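Walk-Through Checklist, Valtside Building, Second Floor
With my comments, because the little boxes are never big enough

Inspection date: Thursday, March 6, 2025
Last inspection: February
Floor area covered: 2,556 square feet
Result: passed with items to fix (see the end)

I do this walk-through every month and I always end up writing in the margins, so this time I typed the whole thing up. If you only want the to-do list, skip to the bottom. If you want to know why I was lying on the floor outside the copy room with a flashlight, keep reading.

1. ENTRANCE AND STAIRS

Front door closes and latches by itself: OK
Door mat lies flat: FIX
Stair treads secure: OK
Handrail tight on both sides: OK
Stair lighting: OK

The mat is the same story as last month. It curls at the corner nearest the mailboxes, and I caught my toe on it on the way in, which I guess counts as a test. I flipped it over and put the big dictionary on it during lunch. It lay flat for a bit and then went right back to curling. I think it's time for a new one with a rubber edge. The Listance catalog has a heavy one that doesn't look too ugly, and I've dog-eared the page.

The handrail is great now! Somebody came and put longer screws in the bottom bracket after my February note and you can really lean on it. I leaned on it a lot.

2. EXITS AND HALLWAYS

Exit signs lit: OK
Exit signs on battery (test button held down): FIX, 1 sign
Hallway clear, full width: FIX
Exit doors open without a key from inside: OK
Evacuation map posted and current: FIX

The exit sign by the kitchen lights up fine on regular power, but when I held the test button it faded out before I'd finished counting. Battery, most likely. The sign at the stair end stayed good and bright.

On the hallway: I know, I know, the boxes are only there until Friday. They were only there until Friday in February too. The fire marshal won't care what day it is, and a person with a walker or a stroller can't get by them at all. Please move them into storage, or if storage is full, let's talk about what's in storage (I have opinions about the holiday tree).

The evacuation map still shows the wall that came down last summer. It's a small thing until you're a visitor trying to find the back stairs in the dark. I have the corrected drawing, I just need somebody to print it at the large size and slide it in the holder.

3. FLOORS AND CARPET

Carpet edges and seams: FIX, 1 seam
Transition strips at doorways: FIX, 1 strip
Hard floors clean and dry: OK
No cords across walkways: OK (finally)
Floor outlet covers closed: OK

Floors get the longest section from me and always will. Trips and slips are most of what goes wrong in an office like ours, and they're so easy to miss when you walk the same route every day. Your feet learn the bad spot and step over it without telling you. So I do this part slowly, in flat shoes, and I drag one foot a little like I'm tired. If the carpet is going to grab me, I want it to grab me then.

The seam outside the copy room has started to open. It's a short stretch, and you can't see it standing up, which is how I ended up on my stomach with the flashlight. The backing has let go on one side. It needs glue and a roller and a night without anybody walking on it. Please don't put duct tape on it. Tape peels, collects fuzz, and then you have two things to trip on.
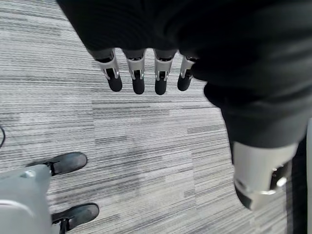 The metal strip in the kitchen doorway is the other one. One of its screws has backed out far enough to snag a sock, and I've gone ahead and stuck a piece of bright tape over it until someone can get to it with a screwdriver. (Yes, I just said no tape. The strip is different, it's for a day or two, and I'll be checking.)

Cords are so much better! Last month there was a charger stretched clear across the path to the printer, and now it runs along the wall in a proper cover. Whoever did that, I owe you a donut.

4. FIRE EQUIPMENT

Extinguishers in place: OK, all 3
Gauges in the green: OK
Pins and seals intact: OK
Inspection tags initialed: OK, done today
Nothing hanging on them or in front of them: FIX
Smoke detector test: OK

All three extinguishers look good. I picked each one up, looked at the gauge, turned it over gently, and initialed the tag. The one by the kitchen had a coat hanging on it. A nice coat, too. It's now on the coat hooks, which are right there, a few steps away.

The detectors all went off the way they should, and I'm sorry to everyone who was on the phone. I did send a message first thing in the morning, but I know how that goes.

5. ELECTRICAL

Outlet covers whole, no cracks: OK
Power strips not chained together: FIX
Space heaters: none found, see comment
Panel clear for 3 feet in front: OK
Breakers labeled: partly

There was one power strip plugged into another power strip under the long table. I unplugged the second one and left a note. If you need more outlets there, tell me and I'll put in a request for a real one, I promise it's not a big deal to ask.

No space heaters found. I did find a warm spot under a desk where there was no space heater. I'm choosing to be glad it's gone and I'd love for it to stay gone. If you're cold, please say something and we'll see about the vent.

The breaker panel has nice clear space in front of it, but the labels are a mess. Three of them say "lights" and one just has a question mark. I'd like to set aside an hour some evening to flip them one at a time and write down what goes off. I need one other person for this, with a loud voice.

6. KITCHEN

Coffee maker shuts off by itself: OK
Microwave door seals: OK
Fridge temperature: OK
Under-sink area dry: OK, see comment
Knives stored blade down: FIX
Cleaning products kept away from food: OK

Under the sink is dry today. I put a paper towel under the trap in the morning and it was still dry when I left, so I'm happy to call the February drip fixed. I'll do the paper towel again next time anyway.

Knives: the long one was in the drying rack with the point up. You reach in for a mug without looking (I do, everybody does) and there it is. Please put it away in the block or lay it down flat.

The Dama kettle is working fine but the cord has a kink right where it goes into the base. No bare wire, nothing scary, I just want to keep an eye on it. If you see it get worse, unplug it and put it on my desk.

7. STORAGE AND SHELVING

Tall shelves anchored to wall: FIX, 1 unit
Heavy stuff on lower shelves: OK
Top shelf clear of sprinkler heads by 18 inches: OK
Step stool in good shape: OK

The new Ogura shelving went up nice and straight, but the end unit isn't anchored. I gave it a push at shoulder height and it moved more than I liked. The brackets are still in their bag, on the bottom shelf. It needs doing before anything else goes on it, and I've hung a sign there saying so.

The step stool has its rubber feet again. Please use it. The rolling chair is not a ladder and I will keep writing that sentence every month until I retire.

8. FIRST AID

Kit on the wall and easy to reach: OK
Bandages stocked: FIX, low
Expired items removed: OK, tossed the old burn gel
Emergency numbers posted: OK

We go through the small bandages like crazy and never touch the big ones. Reorder the small ones only, item 429 on the supply sheet. The burn gel needs replacing as well, and eye wash is good for another year.

TO-DO, IN THE ORDER I'D DO IT

Anchor the end shelf unit. This week, please.
Boxes out of the hallway.
Battery for the kitchen exit sign.
Screw in the kitchen doorway strip.
Glue the carpet seam outside the copy room.
New evacuation map printed and posted.
Small bandages and burn gel.
New front door mat.
Breaker labels, whenever I can find my loud person.

I'll go back over the first two items on Monday and the rest at the next walk-through. If you fix something before then, put a check mark on the copy taped to the kitchen cabinet and write your initials next to it so I know who gets the donut.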